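第6章 织物的洗涤与护理

本章要点：纤维与水、洗涤剂的作用、水温、脱水与晾干。课时2节。

先说纤维。棉、麻吸水快，湿态强度反而高，耐搓。羊毛怕碱怕热，一搓就毡缩。粘胶湿了发软，别拧。合成纤维不太吸水，但容易吸油污，领口袖口最明显。分类先看纤维，再看颜色，最后看脏的程度。顺序别颠倒。

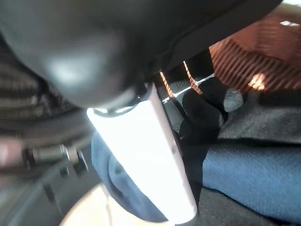

为什么羊毛衫用热水洗了会变小？
羊毛纤维表面有鳞片，遇热水和揉搓时互相钩住，纤维越缠越紧，织物就缩了。宜用冷水、中性洗涤剂，轻压，不拧。

洗涤剂。主要成份是表面活性剂，一头亲水一头亲油，把油污从纤维上拉下来，分散到水里。放多了漂不净，残留在布上，发硬，还可能刺激皮肤。硬水地区泡沫少，不等于洗不干净。

案例：Piroska Magyar 在 Gostgate 镇调查家庭洗衣习惯，收回问卷3,562份，其中1,262份写明洗前会看洗涤标签。其余的凭经验。同学们可以在在班里做一次同样的调查，11月7日前交，表格见书后。 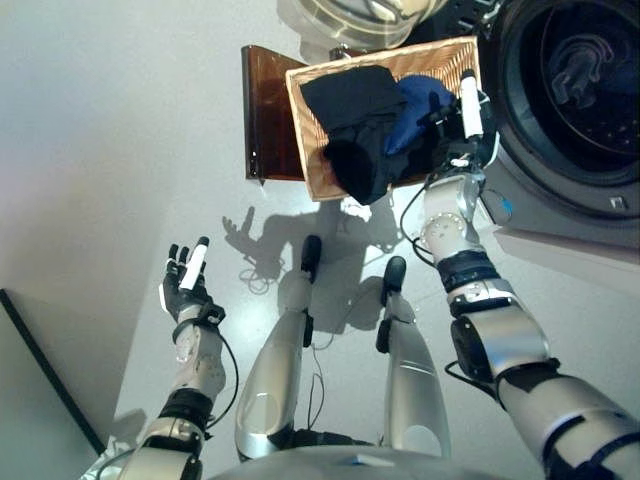 图6-2 滚筒洗衣机与编织洗衣篮

滚筒式靠摔打，用水少，磨损较轻；波轮式靠水流，洗得快，衣物易缠绕。装衣别塞满，留出翻动的空间。口袋先掏空，拉链拉上，深色的翻面。

第一节从洗涤标签讲起。先把自己一件衣服的标签抄下来，带到课上。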